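The gripper that let go late

I spent most of January on laundry – folding it with our hand-held gripper, over and over. On run 278 the left finger hung for four seconds after release and dragged the cloth with it. Konrad Zaugg found grit in the pivot. White fabric over a flowery print, the kind of thing we'd been handling:

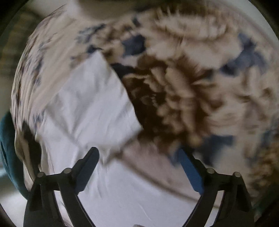
What to check

Open and close it 20 times before you start. If a finger lags, stop and tell me or Lina. T-shirts catch too, mostly at the hem.

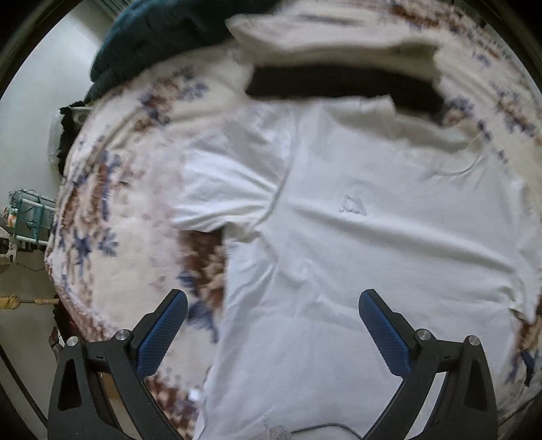 We've binned nine runs so far, and Konrad is redoing them in Prakthorpe.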